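Motitora ticket log: old serial Western keeps losing its sound at chapter four

Opened 03/02/2025 - status: closed, sort of

I run a little catalog of B Westerns, mostly forties stuff, singing cowboys and the twelve-chapter serials that used to play before the main feature. There are 2,643 titles in it now and I keep the whole lot in Motitora, which is great for cast lists and pretty awful for anything that comes in chapters. So I'm writing up this ticket as I go, in case somebody else with a shelf full of horse operas hits the same wall.

The trouble started with a serial called Riders of Cendcombe. Chapters one to three play fine. Chapter four starts up, the hero rides into the canyon, and the sound drops out right as the villain opens his mouth. Picture keeps going! Skip ahead to chapter five and it's all back, hoofbeats and everything.

First thing I tried was the obvious one, a different player. Same silence. Then I re-imported the chapter from the disc (the Nostard set, the one with the ugly yellow cover) and got the same silence again, at the same spot, 84 seconds in.
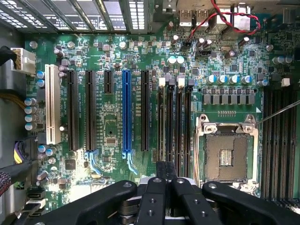 Support wrote back and asked for the length of each chapter, and that's where it got interesting. Mine runs 16 minutes. The catalog entry says 18. So I'd been matching my copy against the wrong version the whole time - the entry was for the original release, and Nostard used the cut-down TV print, where they snipped the saloon song and a good chunk of the stagecoach chase.

Motitora was laying the sound from my older backup file over the shorter picture, hitting a gap where the song used to be, and giving up. I unlinked the backup, set the version to "TV print" by hand, and rescanned. Took almost 40 minutes for the full catalog, so go make a sandwich.

Chapter four now talks. The villain's speech isn't worth the wait, I'm sorry to say, but the canyon footage is lovely and the sidekick gets a good bit with a mule.

Still open: the cast list shows the saloon singer in chapter four even though she's been cut out of it. Support says that's a separate ticket and I've filed one.

Shares: 54

3 comments

Zewditu Shiferaw
Had this exact thing with another Nostard serial! Unlinking the backup fixed it for me too. Does the TV print keep the cliffhanger with the bridge?

Abdella
You can rescan just one title if you hold down shift when you click it. Saves a lot of sandwiches.

prairie_reels
I'd still hang on to that backup. The song is the best part of chapter four.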